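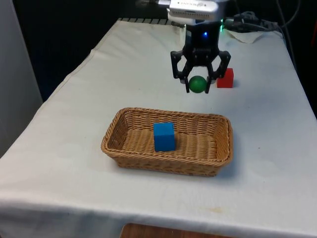 Basket swap and block sort, Merkgate room
22/10/2024

The toy baskets at Merkgate are being replaced one shelf at a time. The deep bins we used until September are going to the Brikthorpe store, and shallow wicker trays are taking over. Small things got lost at the bottom of the bins, and the blocks came back mixed with puzzle pieces and crayons.

The trays are for wooden blocks and small balls only. Please put one kind of thing in each tray and leave the rest on the table for the next person to sort. If a tray has a broken strand or a loose rim, set it on the windowsill and it will be mended or taken out of use.

We have bought 13 trays so far. Members who want the same kind for home can add their name to the sheet by the door before the next order goes in.

Table cloths should be shaken outside and folded in four. They go in the Tsuchiya cupboard, second shelf. Colored cloths are kept for meals and the white ones for sorting, where small pieces show up better.

Odd blocks and balls are still welcome. Leave them in the box marked 82 in the hallway. Please wipe them first and do not include anything with batteries.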